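Volume pot on neck pickup kills the bridge pickup too

Brenda Maldonado
Two-humbucker guitar, four knobs, three-way toggle, sold under the Tendine name. With the toggle in the middle, turning the neck volume to zero mutes the whole guitar. Each volume works alone in the outer positions. I have checked every joint and reflowed two. Pots read 273k and 267k on the meter with the pickups disconnected. Is one of them bad, or is this a switch fault? I'd like to know before I order parts.

Patricio Urrutia
Neither. Those readings are fine for 500k pots if you measured at some middle position, and fine for 250k or 300k pots if you measured end to end across the outer lugs. The muting is normal for standard wiring. In the middle position both wipers are tied together at the switch. When the neck wiper reaches the ground end of its track, the shared output is grounded with it.

To get independent volumes, swap two wires on each volume pot. The pickup hot goes to the center lug and the lead to the switch goes to the outer lug. The other outer lug stays grounded. If the tone control is fed from the lug where the pickup used to be, leave it with the pickup.

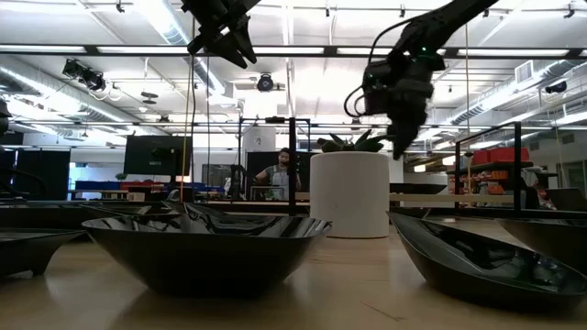
Black bowls on a wooden table.

There is a cost. With independent wiring, each pickup gets loaded down as you lower its volume, so treble drops off sooner. At zero the pickup is shorted to ground and the pot's full resistance sits across the output. Try one setting below 10 before you close the cavity and see if you can live with it.

Gisela Cisternas
just get a new switch, mine did this and i changed it and it was fine

Ronja Sandberg
A new switch won't change this if the pots are wired the usual way. Patricio's swap is correct. I did it on a Sampaio and went back after a month, as the rolled-off sound was too dull for me. Take a photo of the cavity first and label the leads with tape.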